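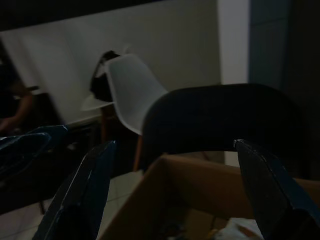 One reader in Zornwood wants to know why a cardboard box is so strong when paper rips so easily. Great question! Let's find out.

Grab a scrap of box and look at it from the side. See the wavy line in the middle? Those waves are called flutes, and they are the big secret of cardboard. A flat sheet of paper is glued on top of them and another one is glued underneath, so you get a kind of paper sandwich.

Every wave is a tiny arch. Arches are super tough shapes - people have been building bridges with them for over 2,000 years! When you push down on an arch, the push travels along the curve and out to the sides, and the arch hardly bends at all. Now think how many little arches are packed into just one box.

The flutes are full of air, too. Air is very light, so the box is easy to carry. It also gives the walls some squish, so if a box gets bumped, the wall can crumple a little before the things inside feel it.

Cardboard does have one enemy, and that's water. Paper is made of tiny plant fibers that hold on to each other. Water sneaks in between them and they let go. Soggy box!

Try it yourself

You need two sheets of paper, two stacks of books the same height, and a pile of pennies.

Lay one sheet flat across the gap between the stacks, like a bridge. Add pennies one at a time until it sags. Now fold the other sheet back and forth like a fan, lay it across the same gap with the folds running from stack to stack, and start again.

Our folded bridge held 32 pennies before we ran out. How many can yours hold? Make the folds skinnier and try again - then try fat ones!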